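Thread on renumbering houses, now that the Ditville job is closed and I can write about the method. Mostly for people who maintain address tables. Long.

The scope was 2,382 addressable points in one township. An addressable point is anything that might need a letter, a meter or an ambulance. It can be a house, a flat over a store, a pump station, or a field gate with a barn behind it.

The old numbers were assigned in order of construction. The first house built on a road was 1 and the next was 2, wherever it stood. This works while everyone on the road knows everyone else. It fails for deliveries, then for utilities, then for dispatch.

The replacement is distance-based. Measure along the road centerline from a fixed origin to the point where the driveway meets the road, divide by the interval, and round to the parity of the side. Odd on the left, even on the right, with left and right taken in the direction of increasing distance.

The interval is the part people argue over. A short interval gives you spare numbers for infill but makes them large on long roads. A long interval keeps them small and you run out as soon as someone splits a lot. We used 40 feet on rural roads and tested it against the recorded lot splits before fixing it.

Measure to the driveway, not the front door. The driver needs to know where to turn. A house set far back on a flag lot can have its door closer to a different road entirely, and if you snap to the nearest centerline you will put it on that road. Most geocoders snap to the nearest centerline.

Ludivine Rey wrote the first pass of the snapping script and had it prefer the parcel's legal frontage over distance. That fixed nearly all the flag lots. The rest were landlocked parcels reached by easement, and those were done by hand from the deeds.

Choosing the origin. A road needs one end that won't move. If a road may be extended in one direction, put the origin at the other end. If it may be extended in both directions, put it at the edge of the township and leave the early numbers unused. Residents will ask why the first house is 35. The answer is that the road may get longer.

Loops and cul-de-sacs. On a cul-de-sac, carry odd numbers around the bulb to its midpoint and even numbers around the other way. On a loop that comes back to the same road, number it as one continuous road from the lower-addressed intersection. Inside lots take one parity and outside lots the other, all the way around.

Corner lots get an address on the road their driveway uses. If there are two driveways, use the one the front door faces. If the owner moves the driveway, the address changes, and this has to be in the ordinance or you will lose the argument later.

Suffixes. No fractions and no letters on standalone buildings. Letters are for units inside a structure. A "12A" that is a separate house will be read by half of all software as apartment A at number 12. We inherited a lot of these. Each one got its own number.

Road names have to be settled before any numbering starts. Ditville had a Barbier Lane and a Barbier Court that didn't touch. Over a radio they're the same name with a short word after it. The Court was renamed. The petition to keep both was well argued and was turned down on the dispatch criterion alone.

Database structure, briefly. Keep number, number suffix, predirectional, name, type and postdirectional as separate fields. Store the full label as a generated column and never edit it. Store the old address as its own row with a retirement month and a pointer to the current row. Don't overwrite.

The pointer matters more than anything else in the schema. Title companies, insurers, the school district and the water utility all updated on their own schedules. For a long stretch, every lookup had to resolve both forms. If you have overwritten the old value, you will be answering those calls from paper.

We kept the crosswalk in Plosero and exported flat files on request. The export had one row per old-new pair and a stable point ID that means nothing. Make sure it means nothing. The previous ID had the tax map sheet encoded in it, and the sheets had been redrawn.

Duplicate check. After assignment, run a check for the same number on the same road name within the dispatch area, not just within the township. Veltstead uses some of our road names across the line, and the same trucks cover both. This check found 3 collisions after we thought we were finished. Two were resolved by shifting the origin on our side – legal within the ordinance, unpleasant for the residents – and one by renaming.

Changeover. Don't switch a whole township on one date. Go road by road, with letters sent before the signs go up, and keep a road's old and new numbers valid together until the mail carrier says the old ones have stopped arriving. We started in October and kept clear of the holiday parcel weeks.

The letter should carry the old address, the new address, the effective month and a list of who has already been told. The last item cut our phone calls more than anything else in it. People mostly want to know whose job it is to notify the electric company.

Sign placement. Numbers go at the driveway entrance, on both faces if the post stands perpendicular to the road, reflective, light on dark or dark on light. A number on the house wall is optional once the house can't be read from the road. A number on the mailbox counts only if the box is on the same side as the driveway.

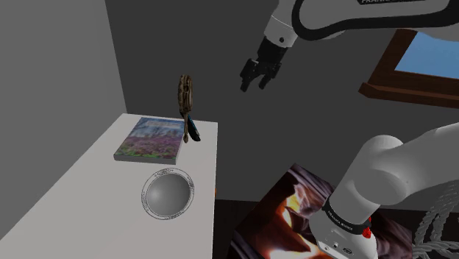

Hervé Chevalier replied that mailboxes grouped at a road junction should never count, since a crew reading a row of boxes learns only that the house is somewhere down the road. I agree, and the ordinance says so in the definitions section, where few people look.

Multi-unit buildings. One number for the structure, units identified by floor and position. Where each unit has its own ground-level entrance onto the road, give each its own number if the interval allows. With townhouses it often doesn't, and you borrow unused numbers from the adjoining open space and record that you did.

Outbuildings get a number only if they have separate access or separate power service. Barns are the usual dispute. A barn on the house driveway is the house address. A barn with its own gate on a different road gets its own, and the owner is usually glad of it after the first fire inspection.

Vacant lots. Reserve a number, don't issue it. The driveway isn't there yet and you don't know which side of the lot it will land on. Issue at permit, measure again after construction, and correct before occupancy if it moved past the interval boundary.

What I would do differently: get the road centerlines resurveyed first. Ours were digitized from old paper maps, and on the winding roads the line cut the curves. The error adds up with distance. It didn't change the order of any houses, but it did use up spare numbers near the far ends.

The ordinance text and the field definitions are on the township site. I'll answer schema questions in replies. I can't answer questions about individual addresses.

Filed under: Maps & Addressing, Local Government, Threads

Comments

Albane Aubert
How did you handle roads that cross the township line? Ours restart at the boundary and the dispatcher hates it.

Bastien Marty
Same interval here, but we measured to the center of the lot frontage and regretted it. Half the driveways are at the lot edge.

Ama Quartey
Is the retired row searchable by the public or only in-house? Our assessor wants it hidden and I want it shown.

Ludivine Rey
Ama, it's public. The search returns the current address with the old one underneath.

Contact | Copyright the author, text may be quoted with a link | Back to top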